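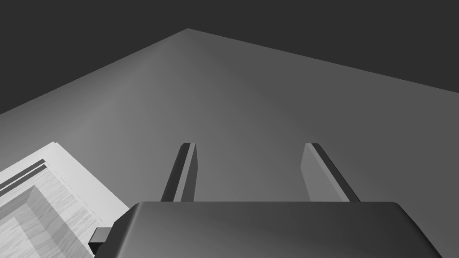
A smooth grey surface against a dark background

What is a pilgrimage?

Have you ever gone a long way to see somebody you love, and found that the going was nearly as exciting as the getting there? You packed your bag the night before, you ate your sandwiches far too early, and you kept asking how much further it was. If so, you already know a little bit about how a pilgrim feels.

A pilgrimage (say it like this: PIL-grim-idge) is a journey to a place that matters very much to a person's faith. The person who makes the journey is called a pilgrim. People have been making pilgrimages for thousands of years, on foot, on horseback, by boat, and nowadays by coach and aeroplane too, and you can find pilgrims in nearly every religion in the world.

Where do pilgrims go?

Many Muslims hope to travel to Makkah, in Saudi Arabia, at least once in their lives. That special journey is called the Hajj. Many Hindus travel to the River Ganges in India to bathe in its water. Christians may go to Jerusalem, or walk across Spain to the city of Santiago de Compostela. Sikhs often visit the Golden Temple at Amritsar, where anybody at all, of any faith or none, can sit down on the floor and share a free meal.

Some pilgrimages are much smaller. Near us there is a footpath from Clivwood to the old church at Hiritcombe, and it is only 19 kilometres long, but people walk it every March and take it very seriously indeed (and so do their dogs, from the look of them).

Why do they do it?

There are as many answers as there are pilgrims! Some people want to say thank you for something good, like a new baby in the family. Some are sad, or are missing a person who has died, and they find that walking gives them time to think and pray. Some have done something they wish they hadn't, and would like to make a fresh start.

Stamatia Manolakis walked from Clivwood to Hiritcombe when she was ten. "My feet hurt at the beginning and then I forgot about them," she told us. "My gran sang most of the way. When we got to the church everyone went quiet, even my brother, and I liked that bit best."

What do they take with them?

Long ago a Christian pilgrim might carry a tall stick, a small bag and a bottle for water, and wear a broad hat to keep off the sun and the rain. Pilgrims on the way to Santiago often wear a scallop shell. On the Hajj, men wear two plain pieces of white cloth, so that a rich man and a poor man look just the same.

Try it yourself

Think of a place that is special to you. It might be a tree, or a bench, or your grandad's front door. Ask a grown-up to walk there with you, and go slowly. You could stay quiet for the last 4 minutes and see what you notice. When you get home, draw a map of the way you went and put in anything you would like to remember.

Words to know

Faith: what a person believes and trusts in.
Pilgrim: someone who makes a journey for their faith.
Shrine: a holy place, often linked with a holy person.

Written by Marlina Pangaribuan, May 2019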